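Wunent swap shelf is moving to the old ticket office

Good news for anyone who has been tripping over the boxes in the library porch: the Wunent swap shelf is getting a proper home! From January it'll be in the old ticket office on Duan Street, the one with the green door that sticks, and I've been round for a nosy.

If you've never used it, the idea is dead simple. You bring something small you don't want, you take something small you do. Jigsaws, buttons, bike lamps, beads, odd saucers, the sort of thing that sits in a kitchen drawer for years. It started with a single shelf and a biscuit tin, and last year 1,075 things came in and 863 went out again. You can probably work out why they need more room.

Jinlong Xu has run it from the start, and when I called in he was up a ladder painting the ceiling and talking to me over his shoulder. The room has been shut since the ticket machines went in, and he says the worst job was the floor — three layers of lino, all glued down by somebody who really meant it. The paint was given by Zitport, the boat yard, so the walls are a very nautical blue. I like it. My sister says it looks like a swimming baths.

The new place will be open 24 hours a week, up from the handful they manage now, and that includes one late evening for people who work in town. There's a counter where you can have a cuppa, and a low shelf at the back for children's bits, so they can rummage without pulling the lot down on their heads (this has happened, and yes, it was my nephew).

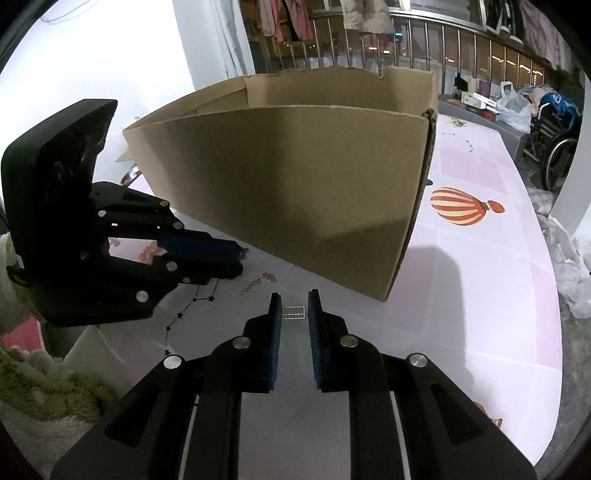 Jinlong tells me the little things always go quickest. Put out a lamp and it might sit there till Easter, but anything that fits in your palm is gone by lunch. He'd like more of them, please, and fewer videos. He was quite firm about the videos.

You can drop things off at the library until the end of December, then there's a 2 week gap while everything is carried across. If you've got a van and a free morning, he'd love to hear from you. Zistositz, the café next door, is doing bacon rolls for anyone who helps with the lifting, so I've already put my name down — I can't lift much, but I can hold a door open with the best of them.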